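4. Préparer le plateau et enregistrer les boutons

Ce chapitre explique comment installer les boutons sonores Laltura pour une personne qui ne parle pas, ou qui parle peu. Il faut compter environ 30 minutes pour la première installation. Les fois suivantes, c'est beaucoup plus court.

Avant de commencer, lisez le chapitre 3 (piles et mise en marche). Un bouton dont la pile est faible peut perdre son message pendant l'enregistrement.

4.1 Choisir la place

1. Posez le plateau sur une table stable, à la hauteur des coudes de la personne assise.
2. Vérifiez que la personne atteint chaque bord du plateau sans se lever de la chaise.
3. Éloignez la radio et la télévision. Le microphone est sensible et il prend tous les bruits de la pièce.
4. Placez les boutons avec un espace entre eux. Pour une personne qui a des mouvements larges, laissez au moins la largeur d'une main.

Note – Deux boutons peuvent être voisins quand leurs messages vont ensemble, par exemple « encore » et « fini ». Le bouton pour appeler l'aide reste toujours séparé des autres.

4.2 Ajouter les objets de référence

Beaucoup de personnes comprennent mieux un message quand elles peuvent toucher un objet en même temps. Choisissez des objets de la vie quotidienne, assez légers et faciles à prendre. Un aliment en jouet peut signifier le repas, une balle le jeu, un tissu la toilette ou le repos. Gardez toujours le même objet pour le même message, aussi à l'école et chez les grands-parents.

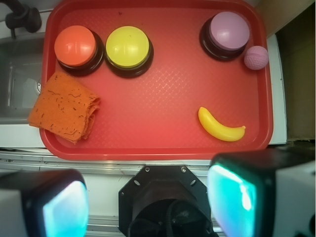

Fig. 7 – Trois boutons et des objets de référence sur un plateau rouge.

Il n'est pas nécessaire de tout présenter dès le premier jour. Rūta Krūmiņa, ergothérapeute à Drunport, conseille de commencer par 2 messages et d'attendre qu'ils soient bien utilisés avant d'en ajouter un autre.

ATTENTION – Les petits objets peuvent être avalés. Ne laissez jamais sans surveillance une personne qui met les objets à la bouche.

4.3 Enregistrer un message

1. Retournez le bouton et glissez l'interrupteur sur la position REC.
2. Remettez le bouton à l'endroit, puis appuyez sur le capuchon et gardez-le appuyé. Un signal court se fait entendre.
3. Parlez à 30 cm du bouton, avec une voix normale. Le message peut durer 4 secondes au maximum.
4. Relâchez le capuchon. Deux signaux courts confirment l'enregistrement.
5. Remettez l'interrupteur sur PLAY et appuyez une fois pour écouter.

Si le message est coupé au début, attendez un petit moment après le signal avant de parler. Pour effacer un message, enregistrez simplement le nouveau par-dessus.

Note – Choisissez de préférence une voix du même âge que l'utilisateur. Un enfant aime entendre un frère ou une camarade de classe.

4.4 Régler la force d'appui

La molette sous le socle change la force nécessaire. Sur la position la plus douce, un poids de 200 g suffit pour déclencher le message. Cette position convient aux personnes avec peu de force, mais elle donne plus d'appuis involontaires si la main repose sur le bouton.

4.5 Nettoyage

Éteignez les boutons. Passez un chiffon un peu humide sur les capuchons et les socles, puis séchez tout de suite. Ne mettez pas les boutons sous le robinet ni au lave-vaisselle.

Pour les pièces de rechange, adressez-vous à votre revendeur Rivley. La liste se trouve au chapitre 8.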